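Chapter 6
Storing Tools Where They Are Used

Most kitchens hold two kinds of tools: those picked up at every meal and those picked up a few times a year. Trouble starts when both kinds share one drawer. This chapter deals with the first kind, beginning with the utensil holder that stands on the table.
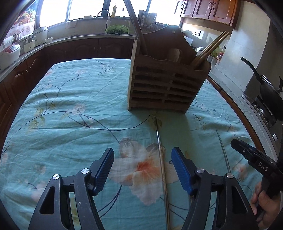
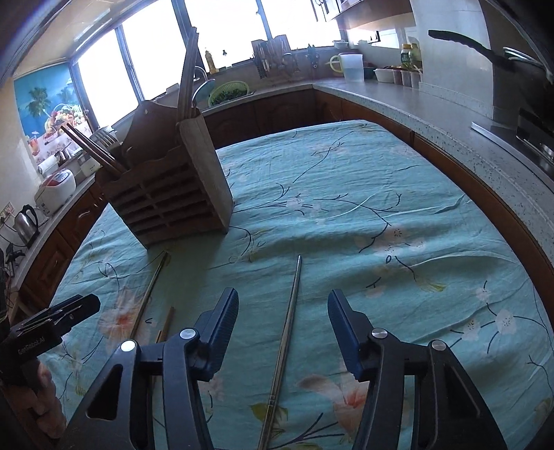 Figures 6.1 and 6.2. A utensil holder with long chopsticks in its right compartment, on a flowered tablecloth.

A holder with compartments sorts tools by shape. Long, thin pieces such as chopsticks need a tall back or a deep well, or they tip forward and slide out. Spoons and spatulas are wider at the head and take up more room at the top than at the bottom, so a compartment that looks half empty may be full. Forks can go in with either group, but the tines should not catch on whatever is next to them.

Slots or gaps in the front let air reach the handles. Wood that is put away damp will darken and may split along the grain. Dry each piece with a towel first, and lift the bundle out once a week to wipe the bottom of the compartment.

Chopsticks bring a problem of their own, the matching of pairs. In her household survey, Abla Mansour visited 695 homes in Traltivville and found that people who kept wood and metal chopsticks in separate compartments set the table faster than people who mixed them. The survey is covered in Section 6.2, along with Henrik Ackermann's objections to how the setting times were taken.

Before reading on, empty one utensil drawer or holder at home. Lay everything on the table and put like with like. Set aside any piece you have not used since the start of February. Keep your list, as you will need it for the floor plan exercise at the end of the chapter.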